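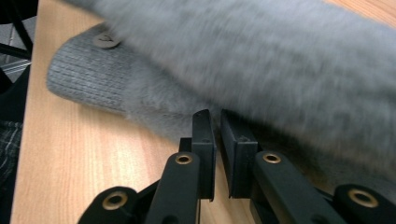 Shop Stewards and New Starters at the Midtbø Warehouse
Project report, Work and Employment module
Natalia Villalobos and Sombat Nilsuwan
Submitted 2026-10-14

1. Background

The Midtbø warehouse is run by Okero and handles returned clothing and household textiles. The staff have had a collective agreement for six years. In July the company changed its shift pattern, and the union branch objected that it had been told about the change but not consulted. The dispute was settled locally and did not go to arbitration.

We did not set out to study the dispute. Our question was a smaller one: how do new workers find out that there is a union at the site, and what makes them join or not join? The dispute came up in most of the interviews all the same, so we have given it a section of its own.

2. Method

We interviewed 13 people. Most had started at the warehouse within the past year. We also spoke to the senior steward, Senad Lazarević, and to the site manager, Birger Björklund. Interviews were held in the canteen or by phone and lasted around 72 minutes at the longest. Most were much shorter, as people were on their break.

Our supervisor, Arvid Tangen, asked us to read the collective agreement before writing any questions. We did this and changed the second half of the interview guide afterwards. The first version asked about pay, which is set in the agreement and does not depend on membership.

3. How people hear about the union

The induction day includes a slot for the union. According to the manager it is always offered. According to the steward it is sometimes moved at short notice, and he is then on shift and cannot attend. New starters gave mixed answers. Several remembered a talk, others remembered only a leaflet in the folder, and one thought the union and the staff social club were the same thing.

Those who had joined usually did so after a talk with someone on their own team. The leaflet was not given as a reason by any of them.

Agency workers are a separate case. They have their induction at the agency's office and do not get the union slot at all. Four of the people we spoke to had come through an agency first and were taken on directly later. They did not go through a second induction.

4. The shift dispute

The agreement says that changes to working hours must be "discussed in good time". It does not say how long that is. The company gave notice by email and put the new rota up the same week. The branch asked for a meeting and got one, and the start of the new rota was put back.

Two of the newer workers said this was the first time they had seen the steward do anything. One of them joined afterwards. The other said that the delay had made it harder to arrange childcare and that she would have preferred the original date.

5. Limits of the study

The sample is small and we only visited on day shifts. The night team has its own steward, who was on leave during the project. We were not given membership figures by either side, so we cannot say whether membership went up after July.

6. Suggestions

The union slot at induction should have a fixed time, with the steward released from his shift to attend. Agency workers who are taken on directly should be offered the same slot. Both sides said they would be willing to put a number of days in place of "in good time" when the agreement is next renewed.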